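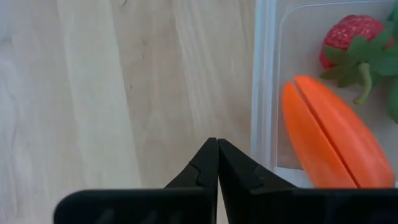

Fridge temperatures, second round

The fridge in the Griltdale flat has a dial marked one to seven and no indication of what those figures mean. In the first round I left a single thermometer on the middle shelf and wrote down the number whenever I remembered. The results were useless. Air temperature swings every time the compressor cycles, and my readings mostly recorded when I happened to be making tea.

For this round I used a Gukik logger with the probe in a glass of water. Water has enough thermal mass to smooth out the cycling, so the trace shows something closer to what the food experiences. The logger took a reading every 20 minutes. I moved the glass between four positions and left it in each long enough to get a decent run, which came to 182 usable readings after I threw out the settling period following each move.

Dial at three, the top shelf sat at 6.4 degrees. The middle shelf was 5.1, the bottom shelf 3.2, and the salad drawer 4.8. The door I did not measure, as the glass kept falling over.

The accepted advice is to keep a fridge at 5 or below. Mine meets that on the bottom shelf and in the drawer and fails it on the top, where I had been keeping the milk. Turning the dial to four brought the top shelf down to 5.3, but the bottom shelf then dropped to 0.9 and a bag of spinach against the back wall froze along one side.

Loading matters more than I expected. I had three tall tubs pushed up against the vent at the back, and pulling them forward by a hand's width took 0.8 off the top shelf with no change to the dial. That is nearly as much as the dial itself achieved.

The door seal is an Ustis part and was stiff along the hinge side. I cleaned it with warm water and a little washing-up liquid, then did the paper test at each corner. The lower hinge corner still lets the paper slide out. A replacement is listed at 80 pounds, and I have not decided whether that is reasonable for a fridge of this age.

Present arrangement: dial at three and a half, milk and leftovers at the bottom, jars and butter on top, fruit in the drawer, nothing touching the back wall. Top shelf reads 5.0 on the overnight trace, slightly higher in the early evening when the door is opened most.

I also have a Triantafyllou plug-in meter on order. Next entry will cover power draw at each dial setting, once it arrives in April.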